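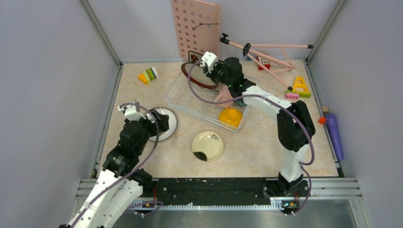

Vikas Kaushik
九个点的提升,我先不认。Sirkum 这篇我读了两遍,正文里"杂乱桌面训练显著提高泛化"这句话出现得很早,支撑它的表却要翻到附录才找得到。两个随机种子,每个种子 60 次 rollout,这个量级说"显著"有点勉强吧。楼主有没有看过他们每个种子各自的数?合在一起报的平均,我很难判断这是方法的作用还是碰巧有个种子跑得好。

另外题目里说的是"方法",可我读下来方法部分只有一页,剩下的篇幅都在讲 Rendness 这个指标怎么算。到底是在推方法还是在推指标?

慢一拍的夹爪(楼主)
刚把帖子发出来正文还没贴完你就到了……补正文。

我们组复现 Sirkum 快一个学期,图是我们自己的台子。两条臂,桌上摆一堆玩具、盘子之类的,中间那个透明托盘是放置任务的目标区。原文的设定和这个差不多,杂物种类比我们少一些,他们没有洞洞板那种立起来的东西。

没读过的同学我简单讲一下 Sirkum 的主张:

采 400 条双臂示范,全部在乱桌面上采,每条之间杂物位置随便动。采完以后不按任务切,按接触事件切,夹爪合上到松开算一段,然后每一段拿它的末帧当目标图像重新标注。训练时策略看当前图像和目标图像,输出两条臂的动作序列。结论是,和"干净桌面采、按任务切"的基线比,在 Flindby 那套评测上成功率高 9 个百分点,而且桌面越乱差距越大。"越乱"就用 Rendness 来量,分割之后算遮挡和颜色混杂的一个加权分。

我自己的态度:重标注那一半我信,乱桌面那一半我现在存疑。帖子主要想问有没有人单独拆过这两个因素。我们手上的结果还不好看,晚点贴。

Vikas Kaushik
那就更有问题了。你刚才这段话里基线改了两个地方,桌面干净、切法不同。两个变量一起动,最后归功给桌面。原文有没有"乱桌面加按任务切"或者"干净桌面加按接触切"?

慢一拍的夹爪(楼主)
有一个,"干净桌面加按接触切",在附录的图里,没有表,只有柱子,柱子上没有误差线。目测比完整方法矮一点点。另一个组合没有。

Vikas Kaushik
目测矮一点点。那九个点里面大半是切法给的,标题却写 clutter。

潮汐表
路过说句公道话。标题写 clutter 是因为他们的动机是 clutter,这在机器人论文里太常见了,不至于上纲上线。他们代码放出来了,示范数据也放了,能下能跑。比起那些只放视频的,我愿意多给一点耐心。

关于种子:真机评测两个种子已经算正常水平,你去跑一次就知道了。60 次 rollout,每次要把桌面摆回去,人站在旁边盯着,一个条件就是一天。谁家硕士生经得起跑十个种子。

Vikas Kaushik
我没有说他们偷懒,真机慢我知道。我说的是结论的措辞要跟着数据走。跑得起多少就说多少,跑两个种子就写"在我们的两次训练中观察到",别写 significantly。

顺便算一下,有兴趣的可以核对。每个种子 60 次,两个种子合起来每个条件 120 次。9 个百分点落到次数上是多成功 11 次。按他们图里成功率六成上下的水平,两个比例之差的标准误是六个百分点多。差值除以标准误还不到一点五。单看这张表,谁来审我都会让他把那个副词删掉。

而且这还是假定 120 次互相独立。同一个种子下的 60 次共享一个策略,独立性是要打折的,真正的不确定性比这还大。

钝角三角形
对,种子才是那个"样本"。严格讲每个条件样本量就是二。我每次在组会上讲这个都被嫌烦。

潮汐表
按这个标准,真机操作领域一大半论文都得撤。

钝角三角形
撤倒不用,副词可以撤。

Hubáček
我从另一头说。我们这边去年接过 Flindby 的评测流程,和 Sirkum 没关系,是给自己的策略用的。Flindby 的成功判据写得很松:物体"位于目标容器内",由现场操作员判。什么叫位于?一个环半搭在托盘沿上算不算?我们两个人判同一批录像,分歧最多的就是这种搭边的。后来我们自己加了条规矩,物体投影必须整个落在容器底面里,一改,所有方法的成功率都掉了,排名也动了一位。

所以看到九个点我第一反应是去看谁判的、判的时候知不知道跑的是哪个模型。Sirkum 正文里没写。

慢一拍的夹爪(楼主)
这个真的戳到了。我贴的那张图里就有,暗红色的环,斜靠在托盘边上。按 Flindby 原文我不知道怎么判,按 Hubáček 的规矩是失败。

我问过原作者邮件,回的是"由不参与训练的同学判定"。不参与训练和不知道条件是两回事,我又追问了一次,还没回。

潮汐表
邮件能回已经不错了……

不过搭边的物体对两个条件是一视同仁的吧?判松一点,两边都松,差值不一定受影响。

Hubáček
前提是两个条件失败的方式一样。我的经验是不一样。按接触切出来的策略喜欢早松手,到托盘上方就放,于是搭边的多。按任务切的策略失败往往更早,压根没抓起来。判据松,受益的就是早松手的那一边。你把搭边的全算成功,差值自己就长出来了。

当然我没有 Sirkum 的录像,这是我自己那批数据的情况,别直接套。

Vikas Kaushik
这比统计问题还要紧。统计问题多跑几次能解决,这个多跑几次只会让你对一个错的差值更有把握。

楼主能不能把你们复现的录像用两套判据各判一遍?

慢一拍的夹爪(楼主)
可以,录像都在。找两个没参加训练的人,文件名打乱。要几天。

桌角磕膝盖
外行插一句,你们为什么要把桌上弄那么乱?真在家里用的话总得先收拾吧。图里又是话筒又是叠叠圈的,看着像幼儿园下课。

潮汐表
就是因为家里的桌子不会为机器人收拾。训练的时候只见过干净桌子,换到有东西的桌子上,视觉特征一变策略就不知道在看什么。加杂物是想让它学会忽略无关的东西。

Vikas Kaushik
"学会忽略"这个说法我也想要证据。一种可能是它学会了忽略杂物。另一种可能是训练时见过的杂物种类和测试时的是同一批,它只是把这批杂物记熟了。Flindby 的"未见杂物"那一栏是怎么定义的,有人清楚吗?

Hubáček
Flindby 里"未见"分两档,位置未见和实例未见。位置未见就是同一批东西换个摆法。实例未见才是换一批东西。Sirkum 表里只写了 unseen clutter,没写是哪档。

慢一拍的夹爪(楼主)
我去翻了配置文件。评测脚本里杂物清单和训练清单是同一个文件。也就是位置未见。

Vikas Kaushik
……

那摘要里的"泛化到未见的杂乱环境"得怎么读?

潮汐表
好吧,这个我也不太好帮他们说话。不过可能是放出来的配置不全,实例未见那档用的另一份清单没传。别这么快定性。楼主邮件里顺便问一句?

慢一拍的夹爪(楼主)
问了,放在同一封里。

苔原上的锅
做视觉的,说说 Rendness。我对这个指标意见更大。

它的公式是遮挡比例加颜色混杂度,权重是作者拿人工排序拟合的,找人看图片对"乱不乱"打分,然后回归。人觉得乱和策略觉得难,凭什么是一回事?一张桌子上铺满五颜六色的小积木,人会说很乱,对抓盘子的策略可能毫无影响,小积木又不挡盘子。反过来,桌上只有一个透明的盒子,人会说很整洁,策略照样抓瞎。透明物体在分割里经常整个丢掉,Rendness 会给一个很低的分。

所以那条"越乱差距越大"的曲线,横轴本身就可疑。你换个横轴,趋势可能就没了。

钝角三角形
补一刀,横轴只分了几档,最乱那一档的 rollout 数量最少。曲线最右端翘起来的那个点,正好是全图最不可靠的点,整个故事靠它撑着。

慢一拍的夹爪(楼主)
透明这个我有切身体会。我们中间的托盘就是透明的,带框的那种,分割模型有时候只认出边框,有时候连里面的东西一起当成一坨。同一个摆法连拍几张,Rendness 的分能上下跳。我写了个脚本取多帧中位数才稳一点,原文没提这一步。桌面那个仿大理石的花纹也添乱,偶尔会被切出一块来当物体。

苔原上的锅
桌面花纹被当成物体,那你的颜色混杂度里有一部分是桌布的功劳。

慢一拍的夹爪(楼主)
是。换纯色垫子以后分数整体往下走了一截,策略的成功率没什么变化。我当时没多想,现在看这应该单独写一段。

潮汐表
我觉得讨论有点一边倒,我来当反方。

第一,重标注这部分大家都没质疑。400 条示范,按接触切完能得到多得多的训练段,不加人力,这是实打实有用的东西。第二,就算差值有水分,方向大概率是对的,乱桌面训练会帮到乱桌面测试,这跟域随机化是一个道理,很多年前仿真里就验证过了。第三,他们公开了数据。Vikas 能算出那个标准误,Hubáček 能挑出判据的毛病,楼主能查出清单的问题,前提都是人家放出来了。要是大家对公开的工作格外狠,以后谁还公开。

Vikas Kaushik
第三点我同意,我的语气可以软一点。第一点我基本同意。

第二点不同意。"方向大概率对"是先验,论文是来提供证据的。如果我本来就信,看完还是信,那这篇论文对桌面这件事没有增加什么。再说仿真里的域随机化,样本多少条都随便生成,乱一点不花钱。真机 400 条是固定预算。桌上东西多,遥操作的人会慢,会绕,会碰倒,示范质量会变。同样 400 条,干净桌面的示范可能更利落。这里面有得有失,净值是正是负,就得靠那个没做的对照组。

Hubáček
遥操作质量这点要重点说。我们采乱桌面的时候,操作员的路径明显更弯,停顿更多。行为克隆会把停顿也学进去,策略跑到某个位置就愣着。Sirkum 的按接触切能不能缓解停顿?能缓解一部分,两次接触之间的空走段被切出去单独成段了。所以两个因素还可能有交互:按接触切把乱桌面的坏处吃掉了,好处留下来。真是这样的话,四个格子必须全做,少一个都说不清。

潮汐表
如果真有交互,那反而是 Sirkum 组合起来才有效,作者把两个放一起报就合理了啊。

Hubáček
合理,但得先做出来。现在是我在论坛上替他们编解释。

Vikas Kaushik
哈。

桌角磕膝盖
看不太懂但很好看,搬凳子。再问一个,两条臂一起学是不是比一条难很多?

慢一拍的夹爪(楼主)
难。动作维度翻倍是一方面,麻烦的是很多示范里其中一条臂没干正事,就在那儿悬着。按接触切的时候,一条臂合爪了,另一条臂在干嘛,原文的规则是任意一条臂的接触事件都触发切分。于是另一条臂的动作可能被拦腰切断,目标图像取的是它半路上的样子。我们训出来的策略,左臂经常凑到盘子旁边就不动了,我一直怀疑跟这个有关。

苔原上的锅
那为什么不每条臂单独切?

慢一拍的夹爪(楼主)
试过,单独切就没法共用一张目标图。目标图里两条臂都在。要么把臂从图里抠掉再补背景,补背景又会在杂物多的地方糊掉,然后 Rendness 低的桌面补得好,高的补得差,又引入一个新的混淆。我现在先搁着。

钝角三角形
听起来一切问题最后都回到那个指标上。

苔原上的锅
我的建议是先别用 Rendness 了,用最土的:目标物体被挡住多少,到目标物体的直线路径上有没有东西。两个数,分开报。

慢一拍的夹爪(楼主)
第一个好办,第二个在双臂情况下直线路径是哪条臂的?

苔原上的锅
实际去抓的那条。

慢一拍的夹爪(楼主)
事后才知道是哪条。策略自己选的,同一个摆法有时用左有时用右。

苔原上的锅
那就两条都算,取小的。反正比人类审美回归强。

慢一拍的夹爪(楼主)
重判的结果出来了,接着上面说。

先交代清楚,这是我们的复现,不是原作者的数据,硬件不同,杂物不同,任务只取了 Flindby 里的放置类。每个条件 60 次,只有一个种子,所以比原文还弱。判的人是隔壁组的两位,文件名打乱,不知道哪个是哪个。

按 Flindby 原始判据,完整方法比基线好,差值和原文一个方向,比九个点小。

按 Hubáček 那条"整个落在底面里"的判据,差值剩下不到一半。掉下去的几乎都是搭边的,完整方法这边搭边的明显多。早松手这件事在我们的录像里也有。

两位判的人之间,原始判据下分歧多,严格判据下分歧少。

我不觉得这能推翻什么,一个种子而已。只是我自己没法再拿"复现成功"四个字写进报告了。

Vikas Kaushik
谢谢,这个工作量我知道有多烦人。能不能把搭边的单独作为第三类报出来?成功、搭边、失败。二分类把最有信息的那部分给抹掉了。

另外提醒一句,严格判据是看过问题之后才选的,也不能当最终判据。下一轮先写死再跑,不然就轮到别人这么说你了。

慢一拍的夹爪(楼主)
对,判据文档已经写了,锁住了才开跑。三类报。

潮汐表
我看完重判也往你们那边挪了一点。还是保留意见:早松手可以靠改切分的边界修掉,比如松手以后再多留几帧,把夹爪撤开也算进段里。这是工程细节,修完了说不定差值就回来了。不能因为一个边界取得不好就说乱桌面没用。

Hubáček
多留几帧我们试过,早松手少了,但目标图里夹爪挪走了,模型学到的是"夹爪要离开",有一部分 rollout 干脆没抓就先撤。按下葫芦浮起瓢。留多少帧得调,调的时候又要在真机上看,又是一天一个条件。

潮汐表
那抓着的时候用一种目标,放完以后用另一种呢?

Hubáček
可以试,那就要告诉模型现在是哪个阶段,重标注"不需要任务标签"的卖点就没了。

钝角三角形
有没有人觉得大家在这儿把人家的第二篇论文写完了。

Vikas Kaushik
写完可不算,四个格子还空着一个。楼主打算补吗,"乱桌面加按任务切"?

慢一拍的夹爪(楼主)
打算补。示范是现成的,只要重新按任务切,难的是当初采的时候操作员有的是连着做几个任务没停,任务边界要人工回看标。台子下周给别人用,最早二月能排上。种子至少做到三个,做不到我就在标题里写清楚。

还有那个杂物清单,我准备另外凑一套完全没出现过的东西,只用来测试。玩具可能不用了,换厨房和文具,形状差得远一些。有人有推荐吗,要夹爪夹得住的。

桌角磕膝盖
晾衣夹、胶带、洗碗海绵!

苔原上的锅
胶带可以,环形的,跟你原来那个环比一下搭边的比例。别选反光的。

慢一拍的夹爪(楼主)
海绵轻了点,碰一下就跑。胶带记下了。

Vikas Kaushik
杂物里留一两样透明的吧,不然别人会说你专门避开难的。

慢一拍的夹爪(楼主)
……行。

原作者的邮件今天早上回了,只答了一半:判的人知道条件。清单的事说要去问一下当时写评测脚本的同学。我征得同意以后把原话贴过来。

潮汐表
知道条件这个还是挺坦率的,给个好评。

Vikas Kaushik
坦率归坦率,希望下一版正文里能看到这句话。清单那边有消息了顶一下帖。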